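Week 3 - Surfaces, wear and what they tell us

Materials in Everyday Life, evening course, Paltmont
Notes by Annick Chisholm

Last week we talked about hardness and got slightly carried away with chalk (thank you all for sweeping up!). This week is one of my favourites, because once you start noticing surfaces you can't stop. I still run my thumb along every banister I meet.

What we mean by wear

Wear is the slow loss or shifting of material from a surface when something else touches it. It is easy to mix up with damage in general, so keep these apart in your notes:

Scratching: a hard point or edge is dragged across something softer and leaves a groove.
Scuffing: a wider, shallower mark, often with a bit of the other material left behind. Black shoe marks on a pale floor are mostly this.
Polishing: very fine rubbing that takes off the high spots, so the surface gets shinier. Think of the brass on an old door handle.
Pitting: small holes left where bits have come away, by knocks or by rust.

Most real surfaces have several of these at once, one on top of the other, and the fun is in working out which came first. A scratch that runs straight through a polished patch is younger than the polish. If the scratch fades out in the middle of the patch, it was there already and has been rubbed away.

Why pale surfaces look worse

Dale Paquette asked a lovely question at the end of Week 2: does a white worktop wear faster than a dark one? The colour itself makes very little difference. What changes is how well we see the marks. Dark rubber or grime on white gives a strong contrast, while a fine pale scratch on white almost disappears until you catch it in low light. On a glossy dark surface you get the opposite, and every little scratch lights up.

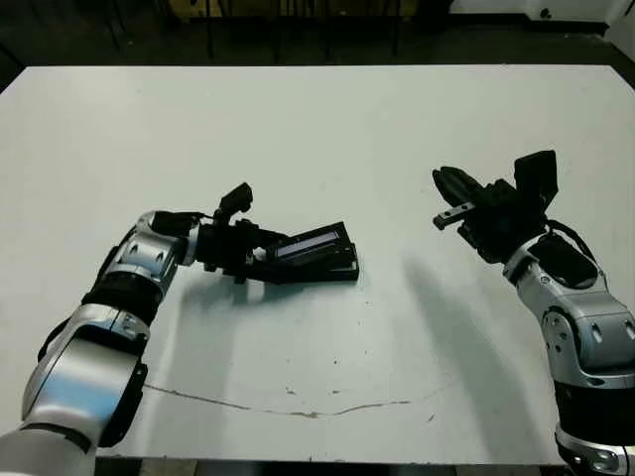 Fig. 1. White tabletop, slightly scuffed and speckled.

Speckles need care. They may be part of the pattern, they may be dirt sitting on top, or they may be tiny pits that have filled up. A damp cloth settles the second one straight away. For the other two, use a hand lens and a torch held almost flat to the surface - pits throw a small shadow and a printed pattern doesn't.

The low light trick

Do try this at home, it's wonderful. Wait until dark, turn off the main light and lay a torch on its side at one end of your kitchen table. Marks you've never seen in years of breakfasts will jump out. Then move the torch round a quarter turn and look again, as scratches that run along the beam are hard to see and those across it are bright.

Solange Gagnon did this on her late aunt's sewing table and found a fan of fine curved lines on the right-hand side, all swinging from the same point. We spent a happy 14 minutes arguing about scissors.

For next time

Pick one surface you use every day and make a sketch map of it at about the size of this page. Mark scratches as lines, scuffs as shading and pits as dots. Look at it by daylight first, then with the torch, and use a different colour for anything new.

Read pages 12 to 22 of the course booklet. The section on varnish is heavy going, so skip the table if it puts you off and we'll do it together.

Hand lenses are in the blue tin by the door. Please sign them out with Harvey Boychuk and bring them back next week.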